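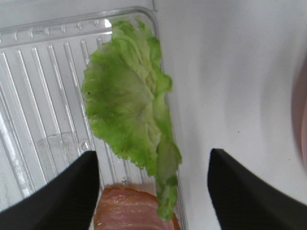 Good morning, everybody, and thank you for coming so early. I want to spend my ten minutes on a question that kept our group at Trindmont busy for most of the summer, and it is a question about sandwiches. More exactly, it is about how a robot should decide where to pinch something floppy. Take lettuce: it has creases and frills everywhere, and it likes to lie half in its tray and half over the rim, with a slice of meat tucked under the tip, so a method that looks for a clean edge finds far too many of them. (Pause here, let people look.)

Our first policy, which Na-rae Geum trained on 500 demonstrations, treated every ingredient the same way. It did fine on bread and badly on nearly everything else. So we went back and recorded more, 700 in all, and this time we asked the operators to start from messy trays — leaves folded over, slices stuck up against the walls — and to leave their clumsy recoveries in the recording. I was against that last part, I should admit, and Na-rae was very patient with me.

The other change is small enough to fit on one line. We feed the wrist view in at every step, but the view from the side only once every 10 steps. The wrist view is for choosing the pinch, and the side view is for knowing how the stack is coming along. We call the result Avard, mostly so we could stop saying "the second one."

(Next slide.)

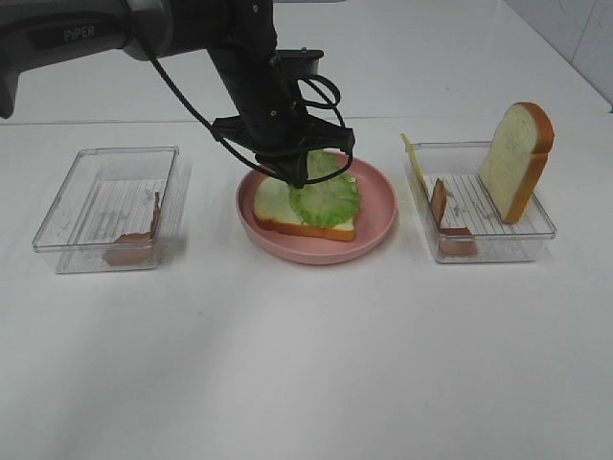 Lettuce over bread on the pink plate, side view.

Placing is where I'd love your advice, if you have any. With Avard we get the leaf onto the bread in 92 percent of trials, and I'm very happy with that number, but most of the misses come at the release, when a frill hangs on to a finger and the leaf drags sideways. We have tried opening more slowly and it helped a little. (If there's time, tell the cheese story. If not, go straight to questions and thank Liyanage for the table space.)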